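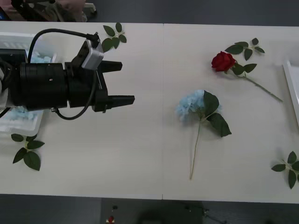

Posted by Nukano Manipulation Group (nukano_manip) on July 31, 2023
Forum: Perception and Planning > Grasp pose estimation
Thread: Stem and leaf masks merging on artificial flowers

We request advice on a segmentation fault in our sorting cell. The task is to pick a red rose and a light blue hydrangea, one at a time, from a white table. Both have long stems and large green leaves, and loose leaf sprigs are left on the same surface as clutter.

The blooms are found without difficulty. The stems are not. Where a leaf meets the stem, the mask treats both as one object, and the grasp planner then places the jaws across the leaf. In our April recordings this occurred in 211 of 2,023 frames. We run the planner at 15 Hz and accept a target after 3 matching frames.

Our present plan is to retrain with a separate leaf class. Comments are welcome before labeling begins.

druretent_ops wrote:
We would advise against a separate leaf class as the first step. Our group at Druretent labeled leaves for a similar task and found that annotators did not agree on where a leaf ended. Fit a center line to the green region instead, starting at the base of the bloom, and discard anything wider than a set limit. The rose stem in your picture runs diagonally away from the bloom and should be an easy case.

hauksdottir_lab wrote:
The Hauksdóttir laboratory takes a different view. A width limit works on bare stems. On the hydrangea, two broad leaves sit beside the flower head, and a center line started at the bloom may well follow a leaf. A leaf class would at least give the planner a reason to reject that path.

druretent_ops wrote:
The line need not start at the bloom. It may start at the free end of the stem and run inward. On that hydrangea the free end lies on plain white table.

hauksdottir_lab wrote:
That assumes the free end is visible. It will not be once items overlap, and the original post does not say that overlap is excluded.

nukano_manip wrote:
Overlap is excluded for the current phase only. It will be permitted later.

doltbridge_support wrote:
Two questions from Doltbridge. First, is the sensor on the gripper used for the mask, or only the fixed camera? Second, are the loose sprigs given to the planner as obstacles or ignored?

nukano_manip wrote:
The mask is computed from the fixed view. The gripper sensor is used for depth during the final approach. Sprigs are ignored at present.

doltbridge_support wrote:
Then we suggest testing a second mask from the gripper sensor before any labeling is ordered. The lower finger reaches farther than the upper one – please confirm that the collision model reflects this. A symmetrical model would shift the planned contact point, and part of the fault may lie there.

druretent_ops wrote:
We doubt that the finger model explains a mask that is already wrong, although the check costs little.

nukano_manip wrote:
The collision model uses two equal fingers. We will correct it and run the April recordings again with the center line started at the free end. The leaf class is on hold until those results are posted in this thread.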